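Chapter 7
Folding and Storing Knit Garments

198 shares · 2 comments

Most of the clothing in an ordinary household is knit. T-shirts, sweatshirts, underwear, socks, and a good part of children's clothing all come from knit fabric, and all of it has to be folded or rolled at some point between the dryer and the drawer. In this chapter you will learn how to spread a T-shirt, how to fold it to a set width, and how to keep a small work area in order while you do it.

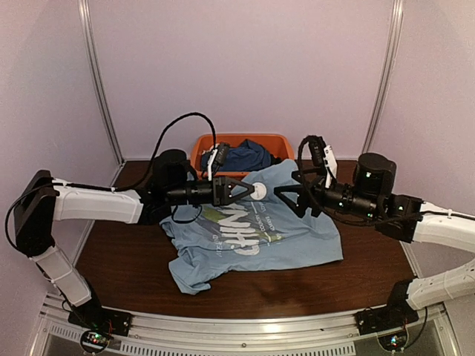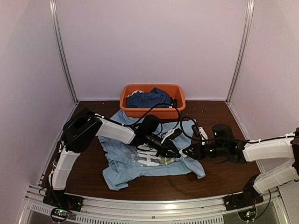
Figure 7.1 A light blue T-shirt spread on the work surface, with an orange bin behind it. Two views.

7.1 Why knits are folded

A knit fabric is made of loops. The loops let the fabric stretch across the body and return to shape, and they also let it stretch where you do not want it to. A wet sweater on a hanger grows longer. A T-shirt left on a narrow wire hanger may get small bumps at the shoulders. Folded flat, the same shirt carries almost none of its own weight, and it keeps its shape for as long as it stays in the drawer.

Woven shirts are a different case and are covered in Chapter 8. A woven shirt holds a crease along any line where it is pressed, so it is usually hung. A cotton knit will take a crease too, but a light one that mostly drops out after a short time of wear.

7.2 The work surface

You need a flat surface wider than the shirt with its sleeves out. A kitchen table, a bed with a firm mattress, or the top of a chest freezer will do. Wipe it first. Crumbs and dust show up on dark knits, and a sticky spot will hold the fabric when you try to smooth it.

The surface should come to about the height of your hips. If it is lower, you will bend at the back for every piece. A load of 30 shirts folded on a low bed is tiring work for this reason alone.

Put the container of clothes at the back of the surface or to one side. In Figure 7.1 the bin stands at the rear, behind the shirt, and holds a crumpled dark blue cloth along with smaller bits of white and black fabric. The front of the surface is then free for one garment at a time. Finished pieces go in a separate stack. Do not put them back in the same bin, or you will soon be folding the same shirt twice.

7.3 Spreading the shirt

Spreading takes longer than folding, and most poor folds begin with a shirt that was never laid flat. Look at the shirt in Figure 7.1. It is wrinkled, and parts of it are still gathered or turned in on themselves. If you folded it in that state, the wrinkles would be pressed into every layer.

Work in this order:

1. Find the collar. Hold the shirt by both shoulder seams and let it hang.
2. Give it one firm shake.
3. Lay it down with the hem toward you and the collar away from you.
4. Pull each sleeve out to the side until the underarm seam lies straight.
5. Smooth from the center of the chest toward the side seams with the flat of your hand. Do not drag the fabric.
6. Check the hem. The front and back edges should lie one on top of the other.

A shirt with a printed front needs a little more care. The shirt in the figure has large white lettering in its graphic. Thick prints are stiffer than the knit around them and do not stretch with it. Smooth the fabric beside the print, then the print itself. If the shirt has just come out of a hot dryer, let it cool first. A warm print can stick to itself when two printed areas touch.

7.4 The standard fold

The standard fold used in this book is the Batista fold. It gives a rectangle with the sleeves inside and no raw edges showing.

Turn the shirt face down. Fold one side in so that its edge runs from the middle of the shoulder straight down to the hem. Lay the sleeve back over the folded part so that it does not stick out past the new edge. Do the same on the other side. Bring the hem up to just below the collar, fold once more in the same direction, and turn the shirt over.

For a long-sleeved shirt, angle the sleeve down toward the hem when you lay it back. For a very large shirt, fold in thirds from the hem instead of halves.

If you have trouble keeping an even width, cut a folding card from stiff board and lay it between the shoulders. Slide it out before the last fold.

7.5 Sorting as you go

Keep a place for each kind of item. Shirts go in one stack and pants in another. Socks can wait in a small pile until the bin is empty, when all the pairs will be on the table. Set aside anything with a stain, a loose hem, or a missing button, and do not fold it.

Terms to know

Hem: the finished lower edge of a garment.
Knit: fabric formed from rows of connected loops.
Side seam: the seam running from underarm to hem.

Continue to Section 7.6, Drawers and Shelves.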